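Skistora Facilities Newsletter
7 July 2018

Snack counter at Neswood: revised layout and restocking procedure

The snack counter on the ground floor at Neswood has been running on the revised layout for two months. The previous layout dated from January and put drinks, packaged snacks and the two-tray unit in a single line along the front edge of the table. Service was slow when more than a few people arrived together, and the power cord had to cross the area where people set down their cups.

Under the revised layout, the two-tray unit has its own position with 18 inches of clearance on the control side. The clearance is measured from the face of the panel, excluding the button. Nothing is to be stored in this space, including napkin boxes and the clipboard. The cord is routed along the side of the unit and down the rear of the table, and is plugged in last, after the trays are seated.

Startup sequence:

1. Check that the rocker switch is off.
2. Seat both trays and confirm that neither one rocks.
3. Route the cord and connect the plug.
4. Switch on at the panel and record the time on the sheet.

At shutdown, switch off at the panel before pulling the plug. Hold the plug body, not the cord. Trays are lifted out only after the cord has been disconnected and coiled. Skewers and picks left in the trays are the most common item on the cleaning log and should be removed by hand before the trays go to the sink.

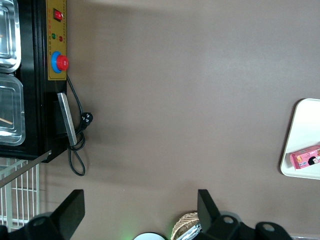
Control side of the two-tray unit: rocker switch, green and red indicator lights, and push button on its blue collar. Cord unplugged.

The button on the lower part of the panel is not to be used for routine shutdown. If it has been pressed, leave the unit disconnected and call Ildikó Katona, who keeps the service record. Two entries on the June sheet were logged only as "stopped," with no indication of which control was used. Please write "switch" or "button" in full.

Packaged items are now grouped by container. Bagged snacks go in the round basket and the tray, and foil trays go in the oval basket. Sandwiches and cups go on the clear stepped stand, with labels facing the front where the shape of the pack allows it. Sandwiches are dated on the underside. The stand scratches easily and should be wiped with a damp cloth and no powder cleaner.

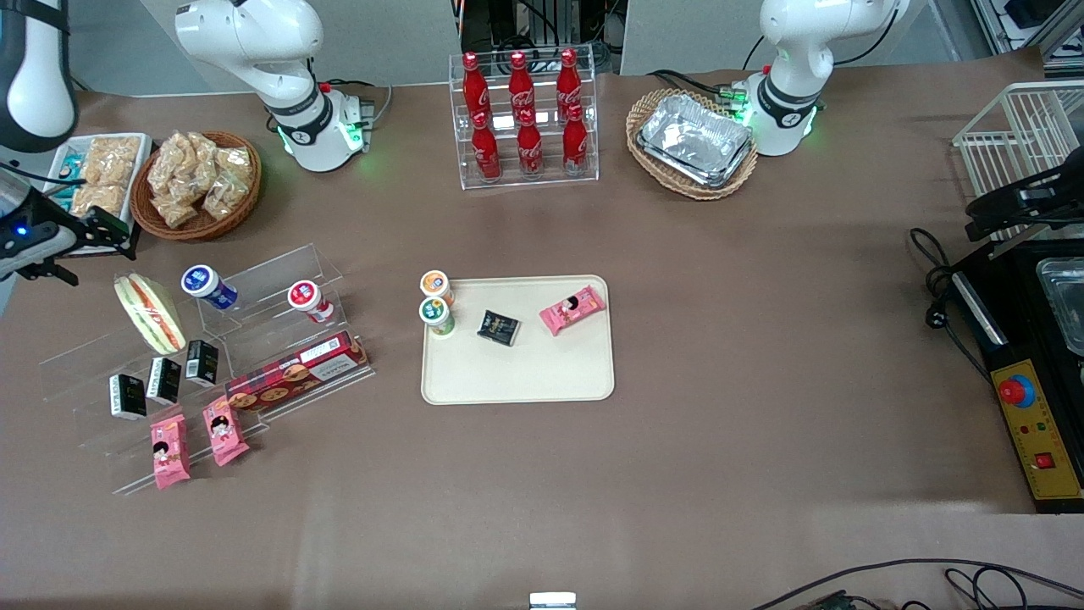 Restocking follows a fixed order: drinks, then cups and sandwiches, then bagged items. Stock is delivered by Győri in cases of 48 bottles, and the reserve is held in the room behind the counter. The two-tier rack is set with three bottles on the raised tier and three on the lower one, so a full rack is 6 bottles. With the front row in place the back row is partly covered, and an empty position on the upper tier can be missed from the front. Check the rack from the side before signing the sheet. New bottles go to the upper tier, and the older ones move down.

The counter was sized for 150 visitors a day. Irén Erdős has compared the May and June sheets and reports that drinks run out before any other item, usually in the early afternoon. A second rack has been ordered from Skalar in the same pattern. It will be placed next to the existing one, and the oval basket will move toward the rear of the table to make space. Delivery is expected before the end of the month. Until then, the afternoon shift should add one extra drinks check between the two already on the sheet.

Revised sheets are in the folder by the stockroom door. Please discard the old version, which still lists the single-line layout and has no column for the plug check.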